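Week 6 notes: pre-poll deals and who gets to deny them

Hi all, I've typed these up from Wednesday's whiteboard (sorry about the handwriting!). We were on small parties looking for an alliance before an election, and I used the Irley council race as our running case.

Quick recap. Virkari First has 2,230 members across the region but only 685 of them live in Irley, so it can't win a ward on its own. It tells reporters it's "in talks" with the bigger Oshima List. The Oshima List says it has no idea what they mean. So who's fibbing? Maybe neither! A phone call between two organisers is "talks" to one side and a chat to the other, and each label suits the party using it.

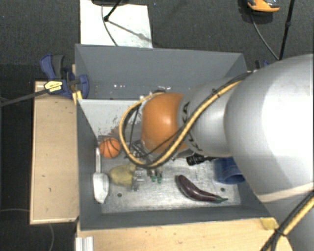
Kiyoshi Kawaguchi wanted to know why the bigger party would bother denying it at all, when saying nothing costs less. Good question, and I fumbled it a bit on the day. My better answer: sitting candidates. If 4 wards might be handed over in a deal, four local branches will be on the phone by lunchtime, and silence sounds like a yes to them.

Key terms to know: seat-sharing, preference swap, stand-down agreement. Please don't mix up the last two, they get muddled every May in the essays.

Reading for next time is the Jimico chapter, first half only.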